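Tresby is recruiting participants for a study of carton label legibility. Reference: 2444.

Each participant attends 3 sessions between now and April. A session consists of reading printed labels at fixed distances and recording the text on a paper form. Rizwan Uddin supervises all sessions.

**Requirements**

- Age 19 or older
- Corrected or uncorrected vision sufficient to read newsprint
- No current employment at Dritex or Sokon - both supply label stock

Apply in writing to Rizwan Uddin, Tresby, quoting the reference. Applications are reviewed in order of receipt.

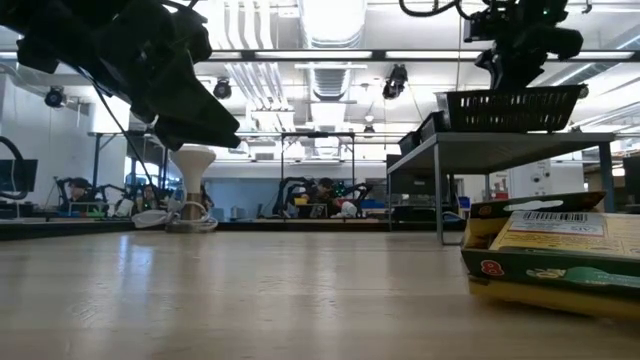
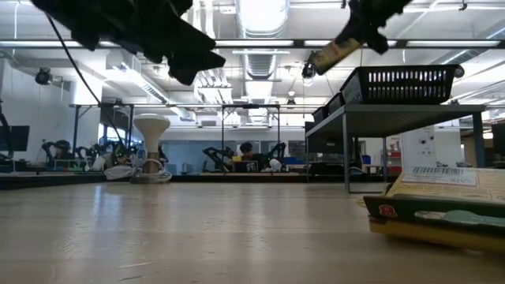

**Can I wear reading glasses during a session?**

Glasses and contact lenses are permitted - use the same pair each time.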